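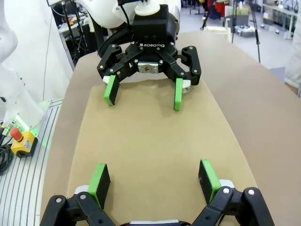
Two grippers over a sheet of kraft paper at the Prornstead packing lab. The black and green hand at the far end is a Robotiq.

Prornstead wants more arms, and wants the money settled before January

Prornstead will ask its owners for a second two-arm station in the January budget round, plus a shelf of spares big enough to stop the borrowing. The request went in Fri 22 November. Decision due before the holidays, if the quotes hold.

Most of the fight so far is over hands, not arms. Rosalind Calloway, who runs the lab, wants 4 matching grippers on the books, two for the new station and two kept in a drawer. Purchasing had penciled in 2. "We lose a finger pad and we lose the afternoon," Calloway said. "Then somebody drives to Pennington to beg for one."

Pads are the cheap part of the list. She has asked for 100, enough for the year at the rate the wrapping trials go through them. Also on the list: cables, a spare emergency stop, a new table. The table got cut once already and is back in.

The trials are on paper handling, sheets picked up, folded and wrapped round parts that now go out in plastic. Ukia, which buys most of what the Pennington plant ships, has asked for paper only. No deadline in writing yet.

Two suppliers are bidding. Primex quoted the full station, install and training included, with delivery in 62 days from a signed order. The other bidder has not put a delivery date on paper, and Calloway says she won't carry a number forward without one.

Eckhard Heitmann, head of finance, is not sold on buying. He has asked for a lease price next to the purchase price, and wants service costs broken out by year insted of rolled into one line. "I can find the money for a robot," he said. "What I keep getting surprised by is the service contract." He also wants to know why the floor work isn't in the request. It will be, Calloway said, once the electrician has been out.

Staffing stays as is for now. Operators from Pennington would rotate through for for training, a week at a time, with the first group going after install.

Revised quotes are due back next week. Primex did not return a call.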